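4.3 “邻里”这个词到底归谁用

先把上一节没说完的话接上。600封读者来信里,提到钟声的和提到唤礼声的,其实经常是同一批人写的,这件事我编码到一半才反应过来。我原先的设想很省事:一派护钟,一派护唤礼,中间夹着一小撮嫌吵的。结果真读进去,嫌吵的人写得最长,引经文引得最多,而且特别爱用“我们邻里”开头。我当时坐在Burville公共图书馆二楼,对着缩微胶片机笑出声来,被旁边看地契的先生瞪了一眼(抱歉)。

所以这一节我想专门讲“邻里”。在Burville的来信里,这个词几乎从不指住得近的人。教堂街一位写信人把隔着两条河的Rernbridge教区叫“老邻里”,却把街对面新开的礼拜堂称作“那处场所”。反过来也有:Madeck一带的穆斯林家庭写来的信里,“邻里”常常包括教堂的敲钟人,却不包括刚搬来、第一周就打电话投诉的房客。地理距离在这里真的没什么解释力,我试着拿地址去对,对了两天就放弃了。比较有用的是看动词。被叫作“邻里”的人,在信里会借东西、会生病、会去世;不被叫作“邻里”的人,在信里只会“要求”“申请”“坚持”。我把前一类动词记作日常动词,后一类记作程序动词,后面的讨论都用这两个名字。

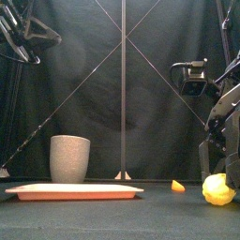
Ibsa Yimer读完初稿后提了个很不客气的意见:你这个分法太依赖英文原信了,好多人写“申请”,不过是因为市政厅的表格上就印着“申请”,你不能把表格的语气算到写信人头上。我想了一个晚上,觉得说得对,至少对一半。市政厅管声响许可的那张表,确实从头到尾只有程序动词,照着表格写信的人自然会带出来。于是我回头把直接引用表格措辞的句子单独标记,不再计入程序动词。改完以后差别小了一些,方向没变。对另一半我还是有点不服气:护钟的人也填同一张表,可他们在信里转述的时候会改口,写成“我们去说了一声”。“说了一声”!填表填了三页,说出来是去说了一声。这种改口我觉得才是最值得写的东西。

编码的可靠性也交代一下。我和Qiuyue Cui各自独立读了其中200封,有40封判断不一致,我们一封一封坐下来吵。分歧大多集中在讽刺上。比如有封信通篇赞美“清晨五点那美妙的铜声”,Qiuyue判为支持,我判为反对,最后是翻到同一个人后来的另一封信,才知道他是真喜欢,他年轻时就在那座钟楼里拉过绳子。我输了这一局,也因此在编码手册里加了一条:没有旁证的时候,不许凭语气推断立场,一律记作“不明”。这条规矩让“不明”一栏胖了不少,表格没那么好看,可我晚上睡得踏实多了。

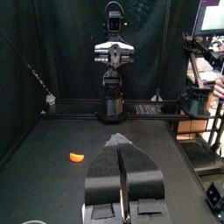
图2 黑色双指夹爪与平坦的黑色桌面

再说说报纸这一头。Zaidi周报的读者来信版有个老规矩,单封不超过500词,超了就由编辑删。删什么呢?我有幸看到一部分原件和见报稿的对照(编辑部把旧稿留在纸箱里,愿意让我一张张翻),最先被删的往往是跟争议没有直接关系的那几句:谁家的孩子在唱诗班,斋月里谁送来了椰枣,婚礼那天钟响了多久。站在编辑的角度完全可以理解,版面就那么大。可是对我来说麻烦就大了,因为日常动词恰恰都住在这些句子里。见报稿读起来比原件冷,冷在每一封信上,两边都冷。假如我只用见报稿做分析,会得出一个“双方都只谈权利和程序”的结论,写起来还特别顺。

这也让我对从前几篇类似的地方宗教争议研究多了点疑心,包括我自己十一月在研讨会上讲的那一篇。那篇全部用的是见报稿,我当时还很得意地说,居民的语言已经“高度制度化”。现在看,制度化的恐怕有一大块是编辑的剪刀。我没有办法回去补那批原件,能做的就是在这里老老实实写一句:那篇文章第三节的判断请打个折扣看。

还有一个细节,我不太确定该放在哪里,就放这儿了。来信里凡是写到具体声音的段落,用词都非常贫乏。钟声是“响”,唤礼声也是“响”,剩下就是“早”“晚”“久”。我本来以为会读到很多关于声音本身的描述,好听、难听、像什么、让人想起什么。基本没有。有两位写信人提到了雾天声音传得远,这已经算相当细致的了。大家争了那么长时间的声音,落到纸上几乎是没有声音的。
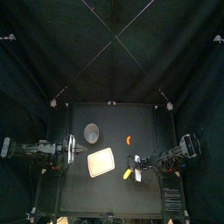
我跟几位写信人当面聊的时候,情形又完全两样。一说到钟,有人会直接在桌子上敲给我听,敲得很准,连最后那一下拖长的停顿都在;说到唤礼,一位住在Madeck的老太太压着嗓子学了开头一小句,她是浸礼会教友,听了那么多年,调子记得清清楚楚。她写给报纸的那封信是反对扩音器的,措辞很硬,全是程序动词。我问她信里为什么不提自己会哼,她看我的眼神好像我问了个傻问题,说那是写给报纸的呀。

这句话我在田野笔记里画了两道线。读者来信是一种有观众的文体,写的人知道谁在看,也知道什么样的句子会被当真。把来信当作居民态度的直接记录,这一步跨得太大了;把它当作居民认为“公开场合应该怎么讲宗教”的记录,就稳当得多。下一节处理市政听证会的发言稿时,我会沿用这个读法,日常动词和程序动词的标记规则也不变,只是听证会上有主持人打断,被打断的半句话该怎么算,得另外定一条,细则放在附录二。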